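28. September
von Sowmya Fernandes

Ihr Lieben, ich habe versprochen, mal aufzuschreiben, nach welchen Regeln wir bei Flarar unsere zweiarmigen Aufgaben mit Gürteln und Riemen fahren. Wird ein längerer Faden, holt euch einen Tee.

Vorweg: Das Grundgerüst stammt von Kamala Rai, die im April unsere alte Hausregel komplett auseinandergenommen hat. Die war 10 Seiten lang und kein Mensch hat sie gelesen, ich auch nicht. Jetzt passt alles auf 2 Seiten, und die hängen neben dem Tisch.

Regel eins: Vor jedem Durchgang hat jedes Teil einen festen Platz. Der Korb kommt auf eine Seite, die Mitte gehört den Händen. Klingt banal, aber wer schon mal einen halben Nachmittag Aufnahmen aussortiert hat, weil der Korb mal so und mal so stand, der klebt sich freiwillig Markierungen.

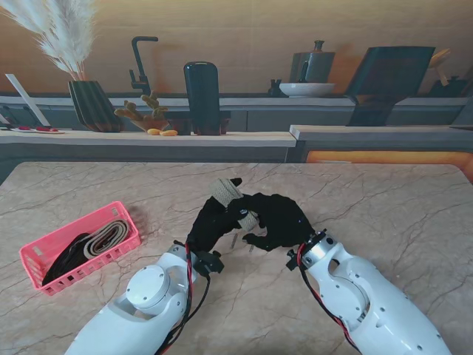
Regel zwei, und da bin ich wirklich pingelig: Die Schnalle wird nie als Erstes gegriffen. Immer erst das Band fassen, dann das Metall. An Metallkanten leiden die Handschuhe am meisten, und ein Handschuh mit Loch wird bei uns getauscht und nicht geflickt. Auch nicht "nur für heute" - ich kenne euch doch.

Regel drei betrifft die Kabel. Vor dem Start einmal beide Arme langsam durch den ganzen Bewegungsbereich fahren und zuschauen, ob irgendwo etwas spannt. Dauert keine zwei Minuten. Bei Vainio machen sie das wohl nur morgens, wir machen es nach jeder Pause, und ich schlafe damit besser.

Zu geflochtenen Sachen, also Leinen, Kordeln, Flechtgürteln, kam die Frage aus Bollberg, ob die überhaupt in dieselbe Aufgabenklasse gehören wie glatte Gürtel. Ich finde: nein. Sie verhaken sich anders und liegen anders in der Hand, deshalb führen wir sie getrennt.

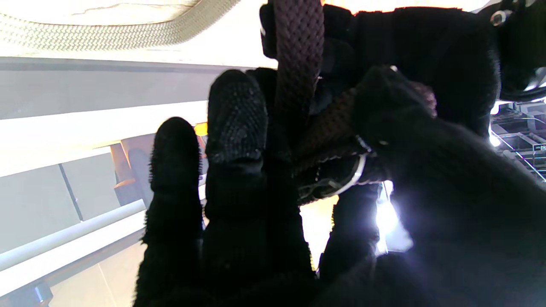 Und dann das Protokoll, mein Lieblingsthema (ja, ich weiß). Wir haben inzwischen 274 Einträge, und die nützlichsten sind die abgebrochenen Durchgänge. Bitte schreibt den Abbruch hin, mit Grund, in ganzen Sätzen. "Hat nicht geklappt" hilft der nächsten Schicht überhaupt nicht.

Letzter Punkt: Wer mit den eigenen Händen in den Arbeitsbereich will, hält vorher an und sagt es laut. Auch wenn man allein am Tisch sitzt. Kamala hat das aus ihrer Zeit bei Dadby mitgebracht, und anfangs kam ich mir dabei reichlich albern vor. Inzwischen sage ich es sogar zu Hause vor der Spülmaschine.

Wenn jemand von euch die Regeln für nachgiebige Teile anders aufteilt, schreibt mir gern, vor allem zur Frage, wann ein Handschuh als verschlissen gilt. Da sind wir uns im Team noch überhaupt nicht einig.

Kontakt | © Sowmya Fernandes | Nach oben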